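Flood recovery in Figueroa: common questions

Is the Clanberg road open?
One lane is open to residents and delivery trucks. Larger vehicles still have to go by Skaster, which adds 47 kilometres. Crews are working on the second lane and expect to finish before the end of December.

Where can I sleep if my house isn't safe?
The school gym at Skaster has cots for 100 people. Bring medication and ID if you have them. Pets are kept in the covered rink next door — dogs need a leash.

Can I go back for my belongings?
Yes, if your door has a green or yellow tag. With a yellow tag you can stay inside for two hours at a time, and someone has to wait outside. Red tags mean no entry.

Is the tap water fine to drink?
Boil it for now. The notice covers every address on the river side of the tracks.

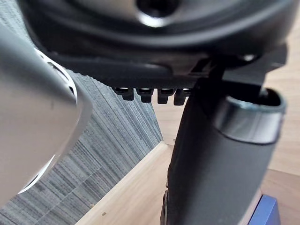 How do I report someone missing?
Call the centre at the Drorketti fire hall, any time. Herman Sopacua runs the day desk and keeps the list of people who have checked in. If you left town without telling anyone, please call so your name can be taken off the search.

Can I help with cleanup?
Sign in at the fire hall by 8 a.m. Wear rubber boots and bring your own gloves.

Related
Reading your door tag
Boil water: what to do
Skaster detour map

We use cookies to improve this site. Accept | Settings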